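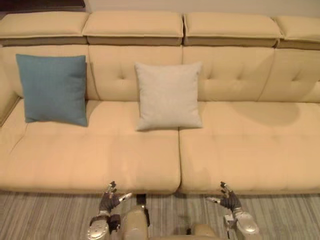 Shona Tomoana wrote:
> How many pillow episodes do we have for Lomomine? And do the blurry
> ones count? Skelik wants a number before November.

We have 55, of which I would show 21 to a person I respected. The sofa is very long and the policy has opinions about all of it.

Blurry ones count. I cut 8 where the operator forgot the task and kept the rest - if the robot can turn its head that fast at work, it can learn from the smear.

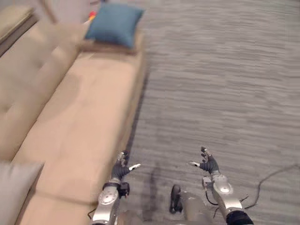
Head view, motion-blurred. Kept.

Wrist views are a separate headache. Pearce's labeling tool files anything with a sleeve in it as "occluded," so I've been fixing those by hand, with nearly the enthusiasm you'd expect.
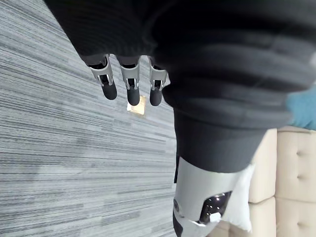

If someone can patch the tool, I'll record 6 more on the gray carpet. Until then, please stop renaming the folders.

Fletcher Baxter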